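October 29, 2020

Day four of the sourdough comeback and I can finally say it: the starter is ALIVE! I fed it before breakfast, went off to answer emails, and when I came back it had pushed right up against the lid and smelled like green apples. I did a little dance in the kitchen in my socks. The rye flour from Bulitis made the difference, I'm sure of it. The plain white stuff I was using all through September just sat there sulking.

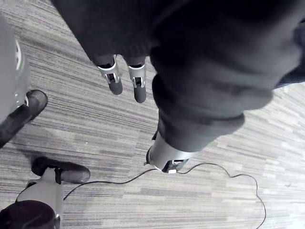
So today was the first proper bake. I mixed 216 grams of water into the dough, a bit more than the recipe in the Hoàng booklet wants, and it was sticky as anything, but after the third fold it pulled together into this gorgeous wobbly ball. I love that moment so much. You go from glue on your fingers to something that feels like a living pillow.

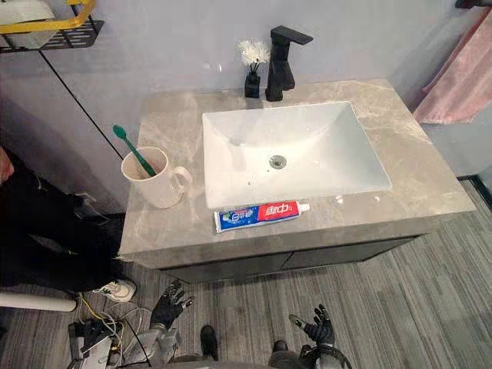 Then the long wait. I walked down to Skadidmont and back while it was rising (leaves everywhere, orange and that deep plum color) and bought caraway seeds on the way home. Half of them went into the dough at shaping, which you're probably not supposed to do, but the smell!
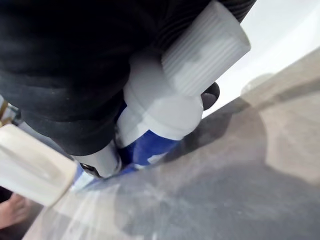

Can I skip the overnight rest in the fridge? It works fine with a shorter rise on the counter, though the crust comes out paler and the taste is milder. I went with five hours today because I couldn't stand to wait until Friday.

Into the oven it went, lid on, and then the lid came off for the last 19 minutes. The ear opened up on one side only, so it looks like it's winking. I ate two slices with salted butter standing up, way too soon, and the middle was a tiny bit gummy and I did not care at all. 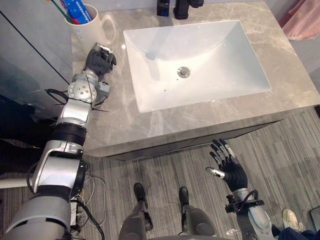 The sink, with the mug in its usual corner.

Tomorrow I want to try the Durnen method with the folded parchment, and maybe walnuts. Must remember to feed the starter before bed.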